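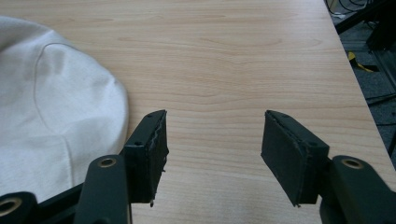

Slide 1: white fabric, pale table. Leave it up while people find seats.

Okay, hi everybody, thanks for coming out on a Friday. Can you hear me in the back? (Wait for a thumb.) Great.

So my talk is called "Wash It First," and it's about cotton, and mostly about shrinkage, and how I managed to ruin 82 aprons before I learned to run a test swatch. I'm going to go pretty fast because I only have until half past and I want to leave time for the dye question that I know Nabila is going to ask. Hi, Nabila!

Who I am. I sew for Kokumeo, a very small shop, two rooms over a bakery. We make aprons, napkins, bread bags, that kind of thing. I started on a home machine and I still use it for buttonholes because I'm stubborn.

Slide 2: the apron story

Our first real order came from a restaurant called Jirkmont. They wanted 82 aprons in natural cotton canvas, for an opening in April. I cut everything straight off the bolt. Didn't wash a thing. They looked gorgeous! I ironed every single one and tied them up in bundles with twine (the twine took a whole evening, don't do twine).

Then the restaurant washed them. Hot, the way restaurants do. And Hwa-young Hong, who ran the kitchen, called me at 8 in the morning and said, very politely, that her tallest cook was now wearing a bib.

(Pause here, people usually laugh.)

I drove over and measured. The length had gone down a lot, the width hardly at all. That lopsidedness is the thing I want you to remember from today. Woven cotton gets pulled tight lengthwise while it's being made, and the first hot wash lets it relax back. So you usually lose more along the length than across.

Slide 3: the swatch

Pass around the swatch ring now. Please send it back up, I only have the one.

What I do now, every new bolt: cut a square a bit bigger than my hand span, draw a ten-inch box on it in permanent marker, and zigzag the edge. Wash it the way the customer will. Not the way I would! I wash everything cold and hang it on the porch, which tells you nothing about a restaurant laundry. Then dry it, press it, measure the box both ways, and write the numbers on the swatch itself. I do it three times over, because some fabrics keep creeping after the first wash.

If somebody asks about preshrunk cotton: it's better, I buy it, I still test it.

Slide 4: washing yardage

Clip the corners at an angle before it goes in, it cuts down on the tangling. Serge or zigzag the raw ends. Don't stuff the machine. I did once, with a heavy canvas, and got creases I never pressed out. Those became bread bags.

Take it out of the dryer while it's still a little damp. Ye-seo Ryu taught me that and it saved me so much ironing.

Slide 5: money

Skip if short on time. We spent $316 on replacement canvas for Jirkmont and I ate the labor. They reordered, bless them. Last year we sewed about 2000 pieces, and washing is now its own line on the quote. Customers don't mind if you tell them up front. I used to hide it in the price and then feel weird about it.

Slide 6: questions

Dye: yes, wash before dyeing, hot, with a good detergent, and skip the fabric softener. Color goes on patchy otherwise.

Linen: shrinks too, test it the same way.

Thread: ask Woo-jin, he's by the door and he knows way more than I do.

Get the swatch ring back before the coffee break.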